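Sarkura (grasp planner)

Sarkura is an open-source planning and control package for robot arms that do close-fit insertion, meaning pegs into holes, plugs into sockets, that kind of fiddly business. I've been looking after this entry for a while and I use the software most weeks, so forgive me if I get carried away!

It grew out of an older motion library called Workneh, which was lovely at getting an arm across a table and pretty hopeless over the last few millimetres. Sarkura kept the trajectory code and bolted on a perception stage that matches the outline of a held part to the outlines of nearby openings. Most of us learn it on a shape sorter, and the arch block is my favourite piece (a symmetrical star forgives you, the arch has one right way round and that's it). 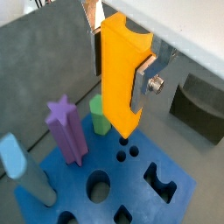
How it works

The planner runs in six stages, from segmenting the colours through to release. The wrist view is compared with a library of 319 stored outlines, and each candidate opening gets a score for shape, rotation and tilt. If the best two scores are too close, the arm backs off and has another look from a different angle. I reckon that's the cleverest bit, though it does make for slow demos.

Contact is handled by a compliance controller, so a block that catches on the rim gets wiggled instead of shoved. You can tune the stiffness on the fly, and you probably should.

Tooling

Brultari is the companion log viewer. It replays every grasp beside the planner's scores, and it'll happily chew through all 3,054 attempts in the Lultstead test set, even on my tired old laptop. The colour picker is still a bit rubbish.

See also: Workneh, compliance control, pose estimation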